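Prokanau Guest Bathroom
Quaye Interiors — Project Gallery

The guest bathroom at the Prokanau house is a small one, 4 square meters with the door closed. The owners wanted a quiet gray room that would be easy to wipe down and would leave color to the towels. Smooth wall panels were chosen over tile, so there is no grout to clean. The job was finished in September and this page was last updated January 26, 2021.

Click any picture for the larger version. Item numbers match the materials list at the end.

Around the towel bar

The bar went up after the wall panels were set. It is the straight model from Otach, ordered in dark gray to go with the panels. We kept it close to the vanity so a towel can be reached from the sink. 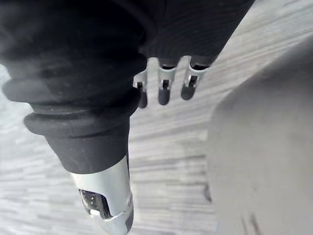
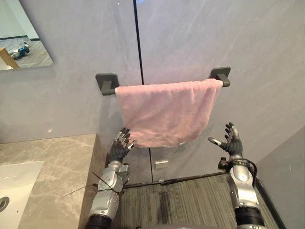 Second picture: pink terry towel folded over the bar, with the two square brackets fixed flat to the wall. The black line behind the towel is the seam between two panels. The mirror is at upper left and the vanity top below it, beige-gray with light veining, with a white rectangular sink.

Choosing towels for the bar

The owners tried white towels first and found the room too cold with them. Pink was their second choice and it stayed. A bath towel folded lengthwise once and hung double takes up most of the rod. Two hand towels will also fit side by side, though they dry more slowly when they touch.

Thick terry needs to be pulled straight after it is hung or the bottom edge will sag. If guests are expected, leave one towel on the bar and keep the spares elsewhere — a crowded bar looks untidy in a room this size.

Care notes

Wipe the panels with a soft cloth and mild soap. Do not use scouring powder on the vanity top. Check the bracket screws once a year and tighten them by hand. The carpet can be vacuumed along the ribs, and the bathroom door should be left open after a shower.

Materials list

171 — Wall panels, pale gray, Gurnutska
181 — Towel bar with square brackets, dark gray, Otach
2161 — Vanity top, beige-gray marble pattern, cut for one sink

Samples of the panels and the vanity top can be borrowed from the Quaye showroom for up to a week. Towels are not part of the package.

Next gallery: Prokanau Entry Hall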